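FOR IMMEDIATE RELEASE

Emon Kitchen to open a grind-your-own coffee counter in Drullitdale this September

Bring a bag of beans, borrow a bowl, go home with fresh grounds

DRULLITDALE, Aug 25, 2020 - Emon Kitchen, the shared kitchen behind the Prieto hardware store, will open a coffee counter to everyone in town next month. Neighbors can bring whole beans, measure them out, grind them and carry the grounds home. Using the counter is free, and so is borrowing the bowls, basins and cups that go with it.

We have wanted to do this for a long time! Emon started out as a place to can tomatoes and bake more bread than a home oven can hold, and coffee was only ever what people drank while they waited. But the grinder kept drawing a crowd. People who had bought ground coffee all their lives put their noses over a bowl of fresh grounds and wanted to know where they could do that themselves. Now they can do it here, at a counter set up for it, with everything within reach.
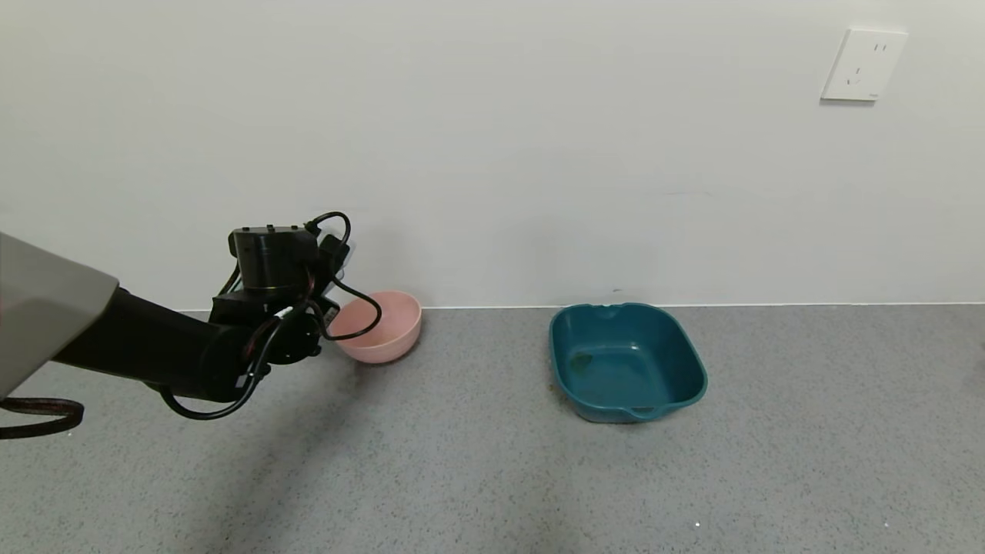 Pink bowl and teal basin by the white wall at Emon Kitchen.

Most of what you need for good coffee at home is plain kitchen stuff, and the things we have set out are deliberately ordinary. A round bowl is for the beans you are about to grind. A basin with some width to it is for spreading beans out and picking through them, which is oddly satisfying and goes faster with a friend. Cups are for scooping and tasting. They are plastic, they're light, and if you drop one on your foot you will be fine.

We did try fancier things. For a while this spring there was a set of stoneware dishes on loan from a member, very handsome and very heavy, and people were so careful with them that they hardly used them. The plastic bowls went back out and the talking started up again.

How the counter will work

Visits are by half-hour slot, one household at a time. Sign up on the sheet at the Prieto store or leave a message on the kitchen line. You will get a clean bowl, a basin, a cup and the use of the grinder. Please bring your own beans and something to take the grounds home in. A jar with a tight lid is best, a folded paper bag will do for a day or so.

Each household may grind up to 2 pounds per visit. That is a lot of coffee, and we would rather you ground less and came back sooner. Whole beans keep their smell much longer than grounds do, so a few days' worth is plenty.

We ask that everyone wipe down the counter at the end of a slot and put used bowls in the wash tub. Faces covered, please, except when tasting. 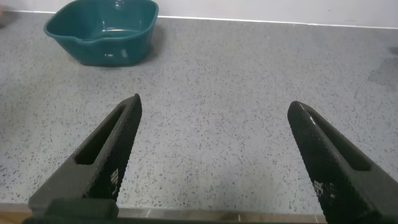
The wiping down matters more than you might guess. Coffee leaves a fine dust, and the oils in it go stale. A bowl that held a dark roast last week can give a delicate light roast a smell of old toast if it has only been rinsed. Warm water, a drop of dish soap and a soft cloth take care of it. Skip anything scratchy on plastic, where the oils like to settle into the scratches. A little brown staining in a basin is normal with coffee and often lifts with baking soda and a bit of patience.

We have printed a card with all this on it and it will be taped up inside the cupboard door. Take one home if you like.

Getting started with Vuner

The first beans on offer will come from Vuner, the small roaster out on the mill road. Vuner roasts in the mornings and will drop off bags for anyone who arrives without their own. A half-pound bag will be sold at the Prieto register, next to the keys and the seed packets, and the money goes straight to the roaster. Emon keeps none of it.

Vuner has also helped us work out a short tasting for new visitors. You grind one small scoop coarse and one small scoop fine from the same bag, brew them the same way for the same time, and taste them side by side. The difference is so big that several of our members refused to believe it was the same coffee (one of them made us do it again). The whole tasting fits easily inside a slot, with time left over to grind what you came for.
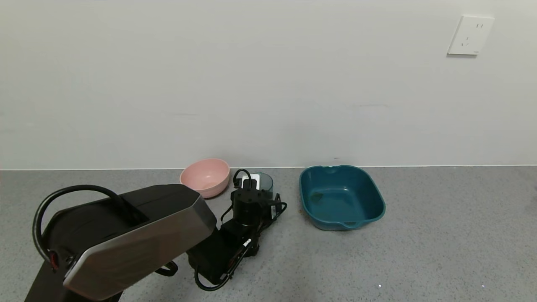 Reading time: 3 minutes

For those who have been following along since the kitchen opened, the coffee counter is the first new thing we have added since the second oven. The money came from a $2000 grant from the Drullitdale neighborhood fund, which paid for the grinder and its spare parts, shelving, and a stock of bowls, basins and cups. Members gave the rest in the form of weekends.

There will be 39 slots in the opening month. If they fill up, and we very much hope they do, we will add evenings. School groups and scout troops are welcome to ask about a visit later in the fall, when we expect to have a second round of dates.

A few notes on the beans themselves, as we have already had questions.

Any roasted whole bean is fine, light or dark. Very oily beans are all right too, though they cling to the inside of the hopper and may need a nudge at the end. Please don't bring flavored beans. We have nothing against hazelnut, but it lingers, and the next household will taste it in everything. Green, unroasted beans are too hard for the grinder and should stay at home. The same goes for spices, rice and dried corn, all of which have been proposed.

Before you pour, tip your beans into the basin and look them over under the light. Now and then a small stone or a bit of twig makes it through roasting, and it's much nicer to find it with your fingers than to hear it. Then fill the hopper, set the grind, and start with a spoonful to see if you like the size. You can always go finer. You cannot go back.

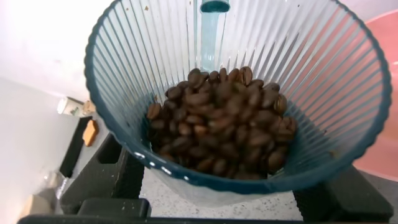

One early visitor wrote to tell us that the smell had followed her all the way home on the bus, and that she now keeps her beans in the pantry, whole, and grinds only enough for the weekend. She also asked whether decaf drinkers would be made to feel welcome. Yes, very much so! Vuner will have a decaf among the opening bags, and it is every bit as good over ice.

We would love to hear from others too. If there is a brewing method you swear by, or a bowl in your own cupboard that has turned out to be perfect for the job, come and show us. A board by the sink will collect tips as they come in, and the best of them will go on the next printing of the card.

About Emon Kitchen

Emon Kitchen is a shared community kitchen in Drullitdale, run by its members and open for baking, canning and cooking throughout the year. The entrance is through the side yard of the Prieto store. Membership is open to anyone in town, and you do not need to be a member to use the coffee counter.

Sign-up and questions: ask at the Prieto register during store hours, or leave a message on the kitchen line and we will call you back.

###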